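Table and Kitchen, Horkberg

Part of our gallery on everyday kitchens, posted May 17, 2018. Chopsticks and the striped tablecloth.

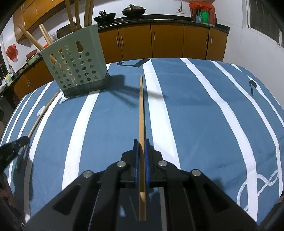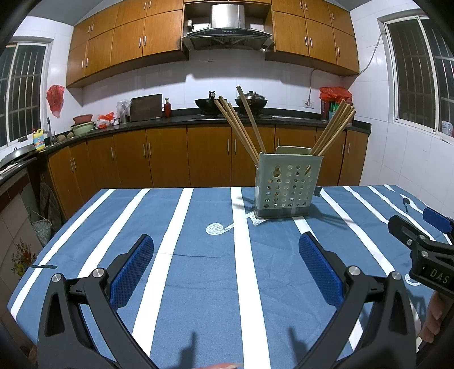
We rent out table linen and small kitchenware from our shop in Horkberg, 200 cloths in all. Stripes go out most, and blue with white, like the cloth under the green utensil holder, is booked through December. A holder with holes in the front suits chopsticks well – air gets in. Cloths over 90 inches need two days' notice.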